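Larow Folding Craft Table, six months in
Posted 3/20/24

I bought the Larow table back when my dining table finally gave up (it was my aunt's, it wobbled, I'd been sewing on it for years with a folded coaster under one leg). Lurdes Abreu from my quilting group had the same one and would not stop talking about it, so I blame her.

First, the basics. It's 42 inches across when both sides are up, it rolls on casters, and it folds down to a skinny little thing you can shove behind a door. The 2 drawers that come with it are shallow, fine for bobbins and thread snips, useless for a rotary cutter case. I keep mine in the kitchen with the tape and the batteries, same as before.

Putting it together took me an evening. The instructions are all drawings and the bolts come in one bag, so sort them before you start. I put a hinge on backwards and had to take off a whole leg to fix it. My own fault, but a little arrow would have been nice! Marama Hinds built hers in under an hour, she says, and she has been very smug about it.

What I love is the height. I'm tall, and cutting at a regular table kills my lower back by the second yard of fabric. On this one I cut all the pieces for a queen-size quilt in December, standing up the whole time, and felt fine the next morning. If you're on the shorter side I'd try a friend's first, since the legs don't adjust at all.

What I don't love is the casters. Only one pair locks, and on my kitchen tile the table drifts when I really lean on the ruler. I swapped them for a set of Clilix ones that all lock and that solved it. The originals are in a jar somewhere if anybody wants them.

The finish has held up better than I expected. I've dripped coffee on it, dragged a machine over it, and set a warm iron down for a second (don't do that). One faint mark from the iron, nothing else.

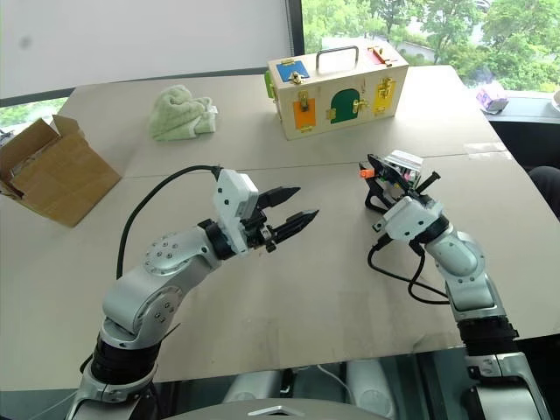

Now for the leaves, the part everybody emails me about. Yes, there's a join, and yes, you'll notice it at first. Any top made of two big panels is going to have a line like the one in the photo, running straight across the middle of all that beige, and for fabric it matters less than you'd think. I lay my mat right over mine and the blade never knows. Paper is another story. If you write or draw directly on the surface your pen will find the gap every time, so put something under the page.

I also looked at the Lappalainen, a gorgeous table and way too heavy for me to move by myself. If you have a real sewing room and never need to put anything away, get that one. I have a kitchen and two cats.

Would I buy the Larow again? Yep, but I'd order the better casters the same day — and I'd wait for a sale, they seem to have one every couple of months.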